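The counter, the cups and the dishwasher

Saturday, November 17, 2018

I promised my cousin Melur that I would write down how I keep the kitchen now, after she visited in June and could not find a place to put her tea. So this post is mostly for her, but maybe it is useful for other people who also own too many small things.

The counter is my favourite part of this flat. It is the butcher-block kind, light wood, and I paid for it from my own savings, 440 dollars with delivery from Hatby. I oil it when it begins to look thirsty. My mistake in the first year was that I treated it like a shelf. Everything I used came to live on it, and then also everything I did not use.

My neighbour Senyo gave me one rule which I still follow. Before you wash anything, bring it all to the counter and look at it together. Cupboards hide things from you. When the cups and the jars and the lids are standing side by side, you see quickly what you own twice.
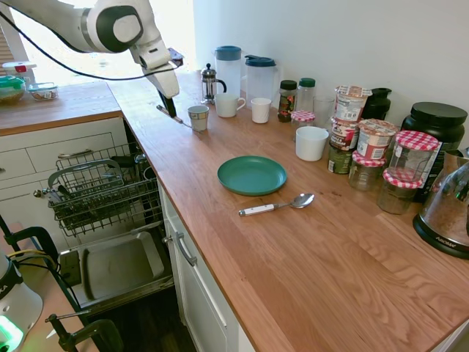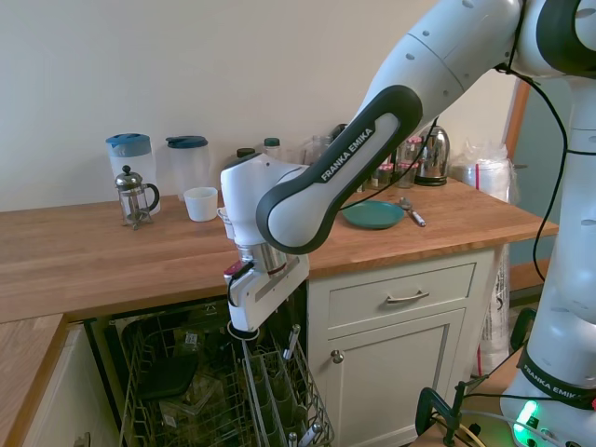
The two pitchers and the French press stay together in both photos, on the wooden counter.

Cups first, then the rest

I start with the cups because they are easy. Small ones and mugs go in the top rack, upside down and a little tilted, so the water does not make a pool on the bottom. I used to put them straight and then I poured old water on my socks every morning.

The French press I wash by hand. My aunt Kurniawati put hers in the machine for years and says it is fine, but I like to take the plunger apart and rinse the mesh under the tap. Coffee grounds hide in there like sand after the beach.

Pitchers are the difficult ones. They take so much space in the rack that I wash them in the sink also, with warm water and a long brush. The lids I do separately. I let everything dry open overnight – if you close a pitcher when it is damp it will have a smell, and lemon does not help as much as people say.

Jars and food containers

Spices go back to the cupboard beside the stove with the labels facing out. For the glass containers I match each one with its lid before I put it away, and a lid without a container waits 30 days in the drawer. After that it goes to the recycling. Melur thinks this is too strict. She has one full drawer of lids at home and I have seen it.

What I still did not solve is the plastic plates. They are light and they flip over in the dishwasher and come out full of water. If you have some trick for this, please write it in the comments.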